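Home Manuals Furniture Care Downloads Contact

Section 4: Looking after the table top

The Gudton table leaves the factory with a gloss finish over wood grain. You'll hear that a gloss top needs feeding, sealing, waxing and a special cloth. We have our doubts about most of that. Follow the steps below for the first two months and then decide for yourself whether the table wants anything more.

4.1 Before first use

1. Peel off the film slowly, starting at a corner. Keep the blade in the drawer.
2. Leave the top bare overnight. The smell will fade, whatever the bottle of "odour neutralizer" at the shop claims.
3. Wipe once with a damp cotton cloth, along the grain, and dry it straight away.
4. Check the top under a lamp held low. Report any scratch before you assemble the legs, quoting part number 3460.

Note: A faint haze after the first wipe is normal. Buff it with a dry cloth. If it comes back, you're using too much water.

4.2 Everyday cleaning

1. Lift crumbs off with a soft brush. Dragging them across with a cloth is how most of the fine scratches we see get made.
2. For sticky marks, use one drop of dish soap in a bowl of warm water.
3. Rinse the cloth, wring it hard and go over the spot again.
4. Dry. 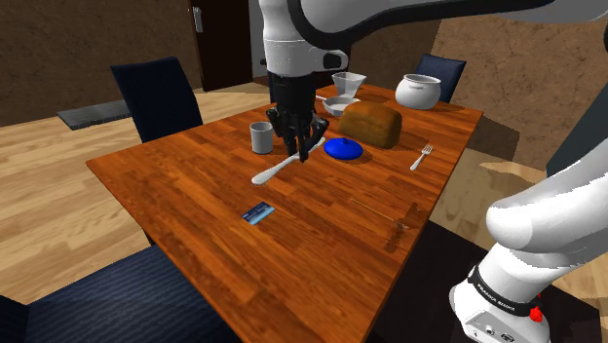
Polish is where we part company with most of the advice going around. Spray polish builds up a layer that looks good for a week and then shows every fingerprint. Vittoria Serra in our finishing shop tried 2 popular brands on offcuts through January and couldn't tell either one from plain water once the shine had worn off. If you've already used one, stop, and let ordinary washing take it down over time.

Caution: Never use scouring powder, ammonia or "miracle" sponges. The sponges are a mild abrasive, and they'll leave a dull patch you can't wash out.

4.3 Heat and liquids

1. Put a mat under anything that has come off the stove. The finish is sold to us as safe to 50 degrees. A pot is far hotter than that.
2. Wipe up wine, vinegar and citrus when they spill.
3. Felt pads go under vases. Rubber feet can stain the colour of the top for good.

Note: The old trick of ironing out a white ring through a tea towel works on some finishes. We wouldn't try it on this one.

Revised Nov 27, 2021. Questions about the finish go to Ettore Grasso at the Zirkwood workshop.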